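**Fukell River open day, 5/14/26**

We got to the Malinowski pumping station at nine, six of us from the Galitico residents' group. The open day was meant to explain what legal standing for the Fukell would change. A bill now before the state assembly would let a board of guardians sue on the river's behalf.

The first stop was the intake. The guide said the station serves 3000 homes and may draw less in dry months if the bill passes. She had no figure for how much less.

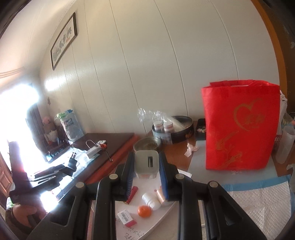

After that we walked down to the old weir. Farmers on the Miltton side hold water permits going back decades, and two of them had come to ask who pays if a permit is cut. The answer was that the courts would decide – they did not like it much.

A petition for the bill lay on a table by the gate, with 1409 names on it when we left. It needs 1000 to get a hearing, so there will be one in the county hall. Written comments are open until the end of May.

Parking is on the grass and the path to the weir is steep. Bring boots.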